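Two Hangers and an Open Door 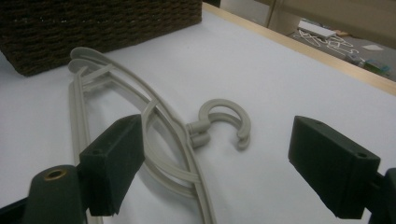
A stacked pair of gray hangers between the green fingers of a hand-held gripper, at the Nornero open day.

I drove 62 miles to Cotumia to look at clothes hangers, and I would do it again next week. Nornero opened its workshop to the public in April, and I went expecting the usual thing: a robot arm behind glass, a loud video, a free pen. What I got was a table, a basket, a couple of hangers and a chance to hold the tool myself.

Try it before you laugh. With my own fingers I can split two stacked hangers without a thought. With two stiff finger pads I was suddenly a toddler. The hangers lie almost exactly on top of each other, and the hooks love to catch. Which one do you grab? Where? I went for the neck, which seemed clever, and both came up together. My second try was worse. By my fifth I had learned to come in from the side and tilt a little, and I was so pleased with myself that I let out a small cheer (a boy behind me in line wanted his turn, and fair enough).

That is why I think more robotics shops should do this, and do it with dull objects. We have all seen the backflips. They're fun, and I still watch them, but they teach a visitor very little about what is hard. A hanger does it in a minute or two. I came away with far more respect for the people working on this - and a fair bit for my own hands, which I had been ignoring for years.

A friend told me it sounded like a lot of fuss over laundry. Well, yes! Laundry is most of my Sunday chores, and plenty of people would like help with it who can no longer manage a closet rail. I'd rather see smart people sweat over that than over another dancing machine.

My one complaint is that the session lasted 90 minutes and the talk at the start ate up nearly half of it. Cut the slides and put out more tables. If the Lumbao people are planning an open day too, as I keep hearing, I hope they take note. I'll bring my own hangers.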